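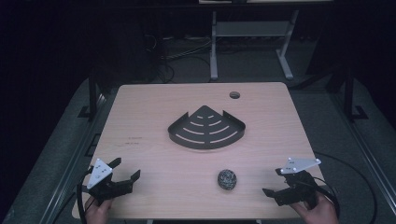 Mondance is finally open in Lindden — and I got in on night one

I've been walking past the papered-up windows on Huet Street since April, so when Killian Royer unlocked the doors at 5 p.m. I was already in line. It's a tiny place with 42 seats, and almost all of them were taken by the time my fried chicken sandwich showed up. Crisp, peppery, a bit heavy on the slaw, and I'd order it again tomorrow!

Monique Caron runs the kitchen. She told me the hot sauce is the same one she sold from her truck over in Liddale, and it's still fierce. Get the mild if you're unsure (I should have).

Takeout starts next week, phone orders only for now. They close at 9.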